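Kollside shared store and furniture loan room, walk-round, November
Checked by Glória Brandão. Comments in italics are Zeyu Peng's from the previous round, left in where nothing has changed.

## 1. Way in and way out

- [x] Main door opens fully. It does, if you lift it. I don't count that as a pass but the form has no box for "lift it".
- [ ] Corridor kept clear to 800 mm. Measured 700 at the narrowest point, beside the stacked chairs. *Chairs to be moved.* They have been moved, to the other side of the corridor.
- [x] Exit sign lit.
- [ ] Rear exit usable without a key. The key is on a hook next to the door, and I am told this is "as good as". I don't agree.

## 2. Drawers and cabinets

- [x] Drawers run freely and stop before they come out.
- [ ] Tall units fixed to the wall. Two are. The Punel dresser has a bracket on the dresser and no screw in the wall, so it is fixed to itself.
- [x] Drawer fronts sound, no splinters. Reddish-brown wood is good at hiding a split, so run a thumb along the bottom edge as well as looking.
- [ ] Small round items kept off the floor and out of drawer runners. *Staff reminded.* Reminded of what, and by whom? 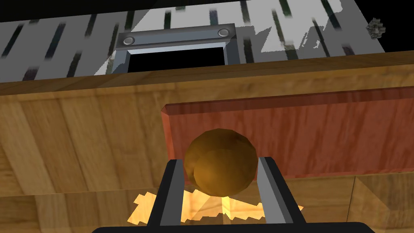
*Picture: drawer front, with a round brown ball held in a gripper.*

## 3. Electrical

- [x] Sockets undamaged.
- [ ] Extension leads tested. The label on the long orange one says tested, in biro, with no initials. I would like to see the tester's sheet before I believe it.
- [ ] Heater switched off at the wall when the room is empty. It was on when I arrived at 7.40 a.m. Everyone I asked had switched it off.

## 4. Lifting and loading

- [ ] Shelf load notices in place. The Obura racking has a plate giving 199 kg a bay. The older racking has nothing, and "it's always held" is not a rating.
- [x] Trolley wheels and brake.
- [ ] Loan items weighed before going on the top shelf. I found no scales.

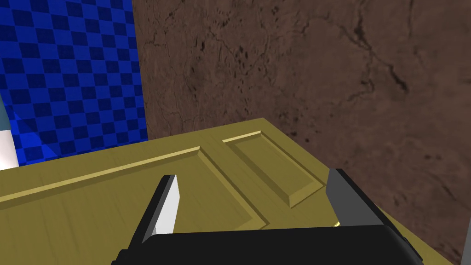 Doors and hinges come next, and I have the least faith in this part of the form. It asks whether doors are "in good order", which can be ticked from across the room. Open each one, let go, and see whether it drifts. Look at the screws. A panelled door laid flat like a tabletop, as the olive-yellow one is, should be checked as a surface too: its raised edges will tip anything with a narrow base, and none of that is covered by "in good order".

## 5. Money and follow-up

The Rurnska quote for new racking and wall fixings is 3,000, unitemised. I haven't signed it. Wall screws for the dresser can be bought this week without it.

- [ ] Previous actions closed. One of six.
- [x] Form completed and copied to Zeyu.

Result: not passed. Recheck the corridor, dresser and rear exit first.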